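Lampe d'ambiance Flaklow : deux mois sur mon bureau, et toujours des doutes

J'ai acheté la Flaklow en juillet, après avoir lu partout qu'elle allait « transformer » mon coin bureau. 99 euros, livraison comprise. À ce prix-là j'attends qu'une lampe éclaire correctement, le reste m'intéresse peu.

Le déballage est rapide : un pied lesté, une barre de 60 cm, un bloc secteur et une notice en 4 langues dont le français a visiblement été traduit à la va-vite. Le pied tient bien. La barre, elle, prend du jeu dans son logement dès qu'on l'oriente un peu souvent, et la vis de serrage est placée là où l'on ne peut pas passer le pouce.

Parlons des couleurs, l'argument de vente numéro un. Le fabricant en annonce 2 000 nuances. Je veux bien, mais mon œil en distingue beaucoup moins, et je n'en utilise qu'une poignée. Le rose et le magenta sont francs, très saturés, au point que tout ce qui est blanc dans la pièce prend la teinte. Pour une soirée, pourquoi pas. Pour lire un contrat ou trier des factures, c'est pénible au bout de dix minutes.

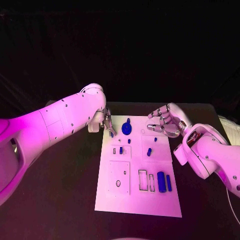 Les blancs me convainquent encore moins. Le réglage « chaud » tire sur le jaune moutarde, le « neutre » garde un fond verdâtre que mon collègue Leopold Sutter a remarqué avant moi. Ma vieille Reisinger, achetée à moitié prix en déstockage, rend mieux les couleurs du papier et ne clignote pas quand on baisse l'intensité. La Flaklow, si – légèrement, mais une fois qu'on l'a vu on ne voit plus que ça.

L'application maintenant. Il faut un compte, une adresse mail, et accepter la localisation pour allumer une lampe posée à un mètre de soi. J'ai refusé, et il reste donc le bouton tactile, qui réagit une fois sur deux. Le service client m'a conseillé de réinitialiser l'appareil. Fait, aucun changement.

Côté positif, elle chauffe peu, elle est silencieuse, et le câble est assez long pour passer derrière un meuble. La Kelstead, que j'ai eue à l'essai, faisait moins bien sur ce point.

À 40 euros je fermerais les yeux sur le reste. Au tarif actuel, je garde la Reisinger pour travailler et la Flaklow finira dans le salon, ou en petite annonce.

Note : 2,5/5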